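Trornside Community Board > Local Government > Gandley boundary change

Started by millrace_tom
Friday, May 7, 2021

The county posted the draft map for the Gandley line last night. If you live on the east side of Cladcombe Road between the creek and the old feed store, you would move from Gandley township into Trornside. There is a comment period and then both councils vote in August. I read the whole packet and could not find what happens to the school assignment for those streets. Does anyone know?

Reply by pkessler
School districts are drawn separately. The township line can move and your kids stay where they are. Same thing when the north parcels moved.

Reply by eastside_dana
That was true for the north parcels because there were no houses on them. I called the district office and was told the assignment is "under review." I would not count on anything yet.

Reply by fliew
Fikri Liew here, I live on Zou Lane. We have had 3 surveys of this line in my time here and each one put it somewhere different. Right now the plow stops in front of my neighbor's driveway and turns around. I would like one township to own the whole road and I don't much care which.

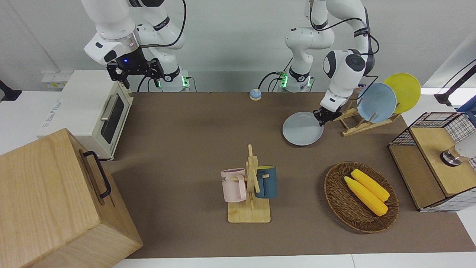
Two arms over the brown mat, one gripper holding a plate

Reply by millrace_tom
Fair point on the plowing. But the packet says Trornside would charge a $500 hookup fee to anyone moved onto its water system. Gandley residents on wells pay nothing now.

Reply by pkessler
Page 4 says the fee is waived if you keep your well.

Reply by eastside_dana
It says it "may be" waived. Read it again. I asked for that in writing and have not gotten it.

Reply by musa_adeyemi
I went to the joint meeting. The two councils are closer than people think. They agree on the creek as the north end. What they still disagree on is who pays to maintain the Cladcombe Road bridge, and Gandley wants that settled before it votes. The petition against the change needs 1000 signatures to force a public hearing. I have not signed it, but I think a hearing would be good for both sides.
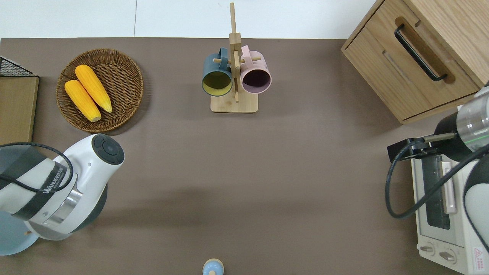

Corn in the wicker basket

Reply by fliew
Musa, did they say anything about the survey markers? There is one in my yard and one across the road, and they can't both be right.

Reply by musa_adeyemi
Only that the new survey replaces all the older ones. The map comes with a parcel list — check your number against it, not the street name.

Reply by pkessler
A hearing just pushes this into next year. We have been arguing over half a mile of road long enough.

Reply by eastside_dana
Easy to say if your address isn't changing. I signed. The sheet is at the Gandley library desk until they close at noon tomorrow.

Reply by millrace_tom
Found my parcel on the list. I'm moving to Trornside, apparently. I'll send in a comment on the water fee and post whatever I get back.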